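The Night Bus to Zitilau

There is a bus that leaves Harkholm at twenty to midnight, and if you have ever worked late in that town you will know it, even if you have never learned its number. It goes out past the brewery and the fish sheds, stops at the hospital, and then climbs for what feels like half the night towards Zitilau. Adelino Peixoto has driven it for 8 winters, and until last October he would have told you it was the quietest job on the road.

He was a baker before that, and he still talks about the hours with a baker's fondness (he likes the foxes, and he likes having the traffic lights to himself). What changed things was one Friday and one passenger, a man in a good coat who wanted to be let off between stops, on the hill, in the rain. Adelino said no, as the rules oblige him to. The man hit him twice through the gap beside the ticket machine, broke his glasses and went off down the verge.

"I drove on to the next stop," he told me over coffee in his kitchen, "and I opened the doors and I wished everybody goodnight. Then I found I couldn't shut them again. My hand wouldn't go to the button."

A student nurse sat with him until the police came, which took the better part of an hour. The man was found in the end, and the case was heard in the spring. He was fined 300, and Adelino had spent nearly that much on new glasses.

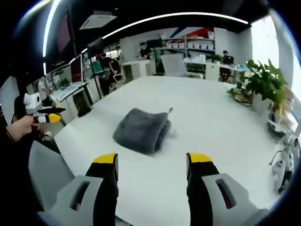

A folded grey fleece on a white office table.

Harkholm had 128 reports of assaults on bus staff last year, and most of them never went near a court. Kettunen, the company that runs the night routes, has now fitted full screens to seven of its buses, and the drivers are divided about them. Some wouldn't set off without one. Others say that you can't hear an old lady ask for her stop through all that plastic, and that people who feel shut out are quicker to shout.

Over at the Zisel depot, where the drivers take their tea, they have asked for something plainer, a second member of staff on the last bus of the night. The company says it is looking at the cost. It has been looking at the cost since Christmas, and the kettle in that room has heard a good many opinions on the subject!

Adelino went back after eleven weeks. His wife rode with him the first night, all the way up and all the way down, with a flask and her knitting, and she paid her fare both ways because he wouldn't hear of anything else. The student nurse has qualified now and still catches the same bus from the hospital, and she sits at the front, on the left, where he can see her in the mirror.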